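Vernitz Community Garden, notes from the Tuesday meeting, 7 p.m.

**Present:** Bastian Grube (chair), Hannelore Wiegand (notes), Rainer Böttcher, Chun-hung Lo
**Sent regrets:** Wolfram Sauerland

Notes from the last meeting approved with one fix: the beans were planted along the south fence.

**1. Harvest bags**

Chun-hung suggested zippered mesh bags for the onions and garlic. Everyone liked the idea.

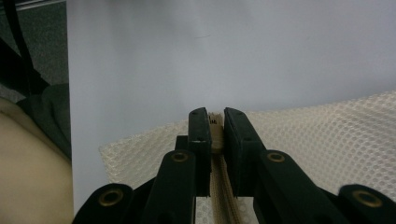
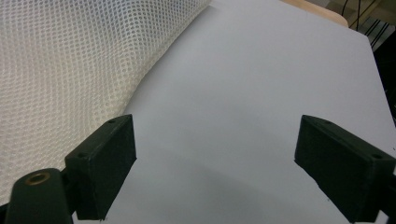

Agreed to try mesh bags this fall. Chun-hung will get prices before the next meeting.

**2. Apple day**

Great news all around! The Larnar orchard is lending us its press again, and Rainer can pick it up in the morning if he gets help loading. We pressed 130 liters last September and ran out of juice before the music started, so this year we're aiming for 185. Bastian will ask the Van Dusen Street school if their band wants to play (they were wonderful last time, especially the tuba).

Hannelore still needs pie bakers. So far she has 7 names on the list and would love a few more. Gluten-free is very welcome.

**3. Water**

The tap by the compost bins drips. Rainer has looked at it and thinks it needs a new washer. He'll try that first and report back. Short talk about a second rain barrel, with Bastian in favor and Rainer worried about where the overflow would go. Left open.

**4. Plots**

2 plots are coming free at the Hornar Lane end. Both get full sun and the soil is lovely after all that leaf mold. Chun-hung will call the next families on the waiting list. We talked about splitting one plot in half for beginners and everybody was excited about it, so Bastian will measure and bring a sketch.

**5. Other**

- Wolfram sent word that his squash is ready and people should please help themselves.
- The wheelbarrow with the green handles is missing. Check your sheds.
- Seed swap moved indoors if it rains.

Closed at 8:40. Hannelore brings the cake next time.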